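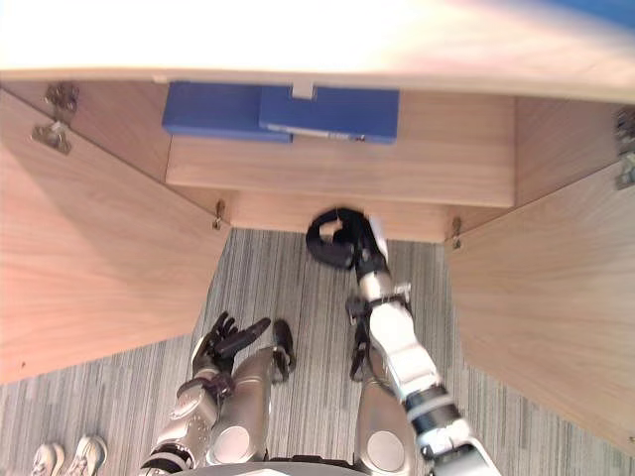 Our group was asked to choose a "domestic system in need of improvement" and study it for one term. Other groups picked heating, food waste and the bus timetable. We picked the question of why people who share a house can't find anything in it, mainly so that we could hold our meetings in the kitchen. A cupboard is a simple enough machine. It has doors, it has a shelf, and things go on the shelf. Two blue boxes side by side in a light wooden cabinet ought to defeat no one, and yet the moment one of them overlaps the other you have a front and a back, and in our experience anything at the back has left the household in all but name.

The house we studied is known as Fusar, after a word on the gate that none of the tenants can explain. It has seven residents, of whom three are the authors of this report. Our supervisor, Ravindran Kaimal, pointed out early on that this might affect our neutrality. We agreed with him and carried on.

Method

In the first week we made a list of every object kept in a shared cupboard, drawer or shelf. This came to 485 items, counting a box of tea bags as one item and a pair of scissors as one item, after a discussion that took most of an evening. We left out the shed. We had looked in the shed.

Each resident was then given a card with the names of 50 objects on it and asked to write down where each one lived. They weren't allowed to go and look. Afterwards we compared the answers with our list. In the second half of term we put labels on the cupboards, waited a fortnight and handed out the same cards again.

We also kept a search diary, which hung on a string by the fridge. Anybody looking for something was meant to write down what it was, where they looked first and where they found it. The pencil went missing on the second day. It was entered in the diary, in pen.

What we found

The first round of cards showed that people know exactly where their own things are and have a firm, detailed and wrong idea about everything else. The tin opener was placed in four different drawers by people who had all used it that week. The spare fuses did worse. Each resident believed that a different resident had them.

We had expected the tidiest people to score best, and they didn't. The best score went to the resident who cooks most, and the worst to the one who cleans most, who is also the person most likely to have moved the thing. When we put this to her she said that she puts things where they should be. We think this is the most useful sentence in the diary, although it was said on the stairs and had to be added later.

The labels helped, up to a point. Scores went up for cupboards with plain labels such as "Baking" or "Batteries and bulbs". They went down for the cupboard labelled "Other". Within a week "Other" held a bicycle lamp, half a packet of candles, a jigsaw and all the items formerly kept in "Batteries and bulbs" - the label seems to have been read as an invitation.

The height of a shelf mattered more than we had thought. Objects kept between the waist and the chin were found quickly. Objects kept above that were found by the two tallest people in the house, who were asked to stop telling the others and kept on doing it. We can't give a proper figure for this effect, as one of them is an author.

Problems with the study

The sample was small and lived together. Several residents admitted to revising before the second card, and one had drawn a map. The diary was filled in well for the first few days and after that mainly by whoever was annoyed. We also suspect that asking people about the tin opener for a whole term made it more famous than a tin opener would normally be.

If we did this again we would use a second house with no labels to compare against, start in March when fewer people are at home revising, and ban the word "Other" from the outset. We would also like to include the shed, given a larger team and gloves.

The labels are still up. The spare fuses were found on Wed 7 December, behind the fridge, in a mug.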